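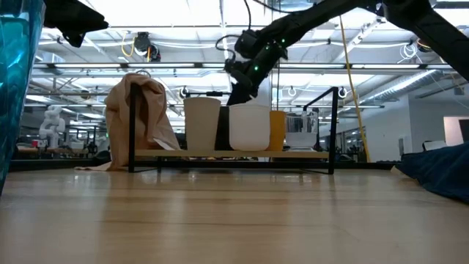
El estante pequeño, con el trapo a la izquierda y las tazas a la derecha.

Trucos para un estante de tazas que no acabe siendo un trastero

Llevo años peleándome con el rincón de las tazas y por fin tengo un sistema que me dura más de una semana (¡para mí, un récord!). La base es un estante bajito de metal negro con una sola balda de madera clara, de los que se apoyan en la mesa y ya está, sin taladros ni tacos. Os cuento cómo lo uso, que Leokadia Michalski me lo preguntó en los comentarios del mes pasado y le prometí una entrada entera.

Pocas y en fila

En la balda van solo las de diario. Yo pongo la alta beige, la blanca más ancha, la amarilla mostaza y al final un recipiente transparente. Las demás viven en el armario y salen cuando hay visita. Si metes una más «porque cabe», al día siguiente hay otra encima, luego un sobre del banco, y ya sabéis cómo sigue la historia.

La alta, mejor al lado del montante y no en medio, que cuando estiras la mano medio dormida buscando la de atrás te la llevas por delante. A mí me costó una taza preciosa que me había regalado mi cuñada. Todavía me acuerdo del ruido.

No las apiles

Las tazas con el borde ancho parecen hechas para encajar unas en otras, pero se quedan pegadas y se desconchan. Si ya tienes dos atascadas, agua fría en la de dentro y la de fuera metida en agua templada (¡templada, no hirviendo!), un minuto y girar despacito.

El trapo, colgado del extremo

Un trapo color melocotón en la punta del estante queda bonito y además está a mano. Lo echo por encima del montante y dejo que caiga por los dos lados. Una esquina acaba siempre apoyada en la mesa y me da igual, aunque si el trapo está mojado lo cuelgo en otro sitio: la madera se mancha. Los míos los lavo a 60 grados y sin suavizante, que con suavizante no secan nada, solo pasean el agua.

La balda

La madera clara chiva cualquier cerco de café. Para los recientes, paño húmedo y a otra cosa. Para los viejos, una pasta de bicarbonato con muy poquita agua, frotar siguiendo la veta, retirar y secar enseguida. Probad antes por debajo, por si acaso. Dos veces al año le doy cera incolora, una capa fina, y la dejo toda la noche sin nada encima.

Las patas

Las patas de metal rayan las mesas brillantes, y os lo dice una que tuvo que tapar un arañazo con un mantelito durante todo un invierno. Fieltro adhesivo recortado a medida, un trocito debajo de cada una. El de la marca Flosero me ha aguantado bien; el anterior se despegaba con mirarlo.

El cristal

Si el recipiente transparente se queda blanquecino por la cal, vinagre de limpieza templado, 19 minutos (pongo el temporizador en 19 por manía, con 20 también funciona) y aclarado generoso. Si después sigue mate, seguramente es desgaste del lavavajillas y eso ya no tiene arreglo.

La próxima entrada va de tapas de táper sin pareja. Se admiten sugerencias, que tengo un cajón entero y no sé ni por dónde empezar.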